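Taking care of a wooden table top

When I moved to Barklow I got my first real table. Before that I had only a folding one, and I never thought that a table needs care. In the first winter I made nearly every mistake that is possible with wood, and this page is what I learned from it. I add to it when I find something new. Last change: 23 January 2024.

Find out what finish you have

Most advice goes wrong at this point. A table with lacquer and a table with oil want different things. Put one drop of water in a place that is not important, for example close to the edge at the back. Wait 11 minutes. If the drop is still round and the surface under it has the same color, you have lacquer or some other closed finish. If the wood became darker, it is oil, or soap, or nothing at all. My table from Engström came without any paper, so the drop was my only way to know.

Daily cleaning

Use a cotton cloth, put it in warm water and wring it out very hard. Wipe along the grain and dry with a second cloth right away. Dish soap is fine in a small amount – a few drops in a bowl. I stopped using the spray cleaners because they left a sticky film which caught dust. Vinegar is recommended everywhere, but on an oiled top it makes the surface dull after some months.

Do not forget the edges and the rounded corners. Hands touch them more than the middle, and the finish gets thin there first. If there is a cable hole in the top, clean around the ring with an old toothbrush and keep it nearly dry.

White rings

A white ring from a hot cup is usually moisture inside the finish, not in the wood. First try to leave it alone for two days. If it stays, lay a thin cotton towel over it and go over the towel with a warm iron, without steam, for a few seconds only. Lift and look every time. Dark rings are a different problem and they go deeper. Mine needed sanding.

Sanding and oil

I sand an oiled top once a year, in June, when I can keep the windows open. Use fine paper and always go with the grain. Across the grain you get scratches that show up only after the oil is on, and then you must start again. I bought the paper at the hardware store in Enon, and one pack was enough for the whole top.

Put the oil on thin, wait as long as the can says, and wipe off everything that did not go in. The oily cloths are dangerous, they can catch fire by themselves. Lay them flat outside to dry, or put them in a metal can with water and a lid.

Pale wood shows the direction of its grain well if you look from the side with a lamp.

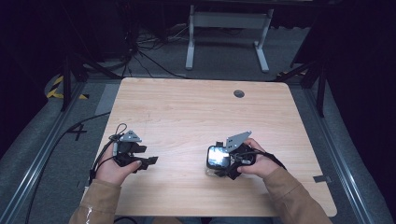
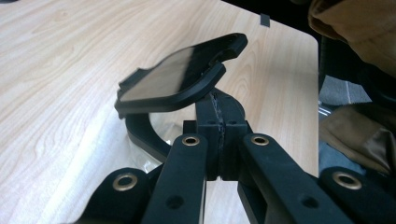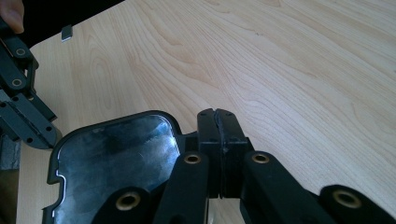
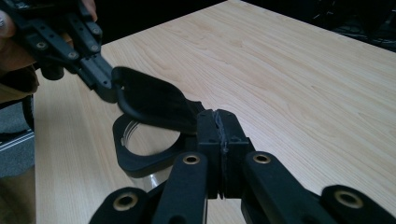

Light wood-grain table top in all four.

How long should I wait before I put things on a freshly oiled table?

Wait one night before light things and 9 days before anything wet or heavy. The oil feels dry much earlier, but it is still soft inside and a vase will leave its mark.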